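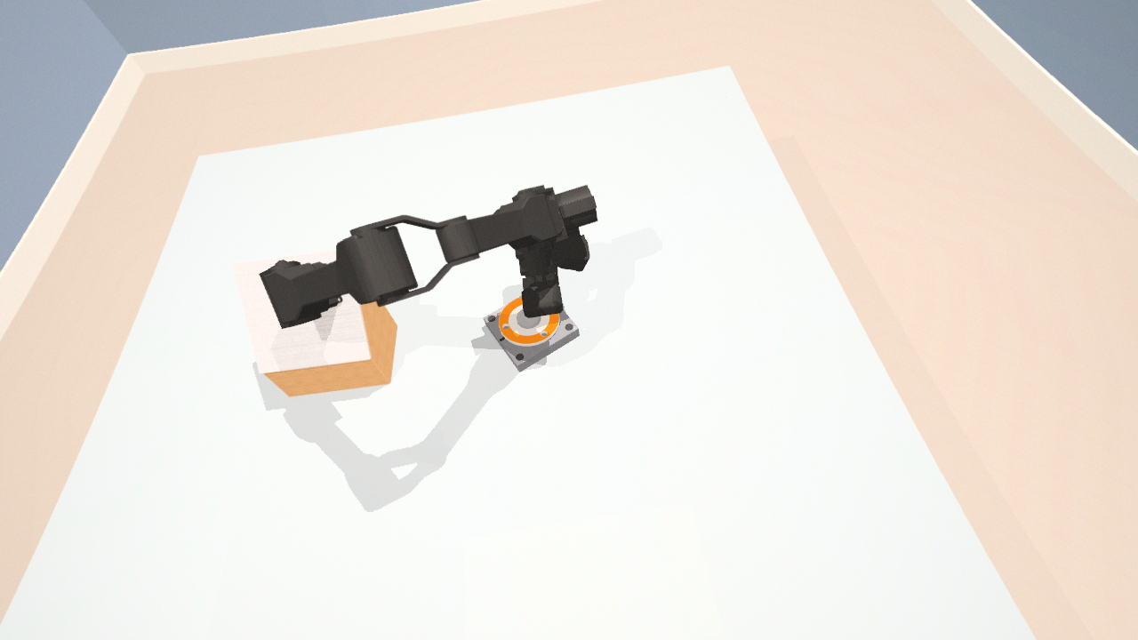

Black arm, orange ring, big white sheet

About Zendside

We're a small evening school for people who want to learn bookbinding, and we love it more every year! Maricel Macaraeg started Zendside with one Friday class and a borrowed press, and we now have eight regular courses, from simple stitched notebooks to full leather bindings.

Most of our students arrive having never folded a sheet of paper with any care. By the third evening they're arguing happily about thread (waxed or plain — we still can't agree) and bringing in cookbooks with broken spines.

Honeylyn Baluyot teaches the beginners. Ottar Løken runs the repair course, and he'll gladly talk about glue until the lights go off. Hauwa Adebisi looks after our paper store and our lending library, which has 249 books on binding, marbling and type.

Last year 186 people took a course with us, and a few of them now help out on open evenings. New classes start in October at 7 p.m. Tools and paper are included, so just bring an apron and a book you'd like to save.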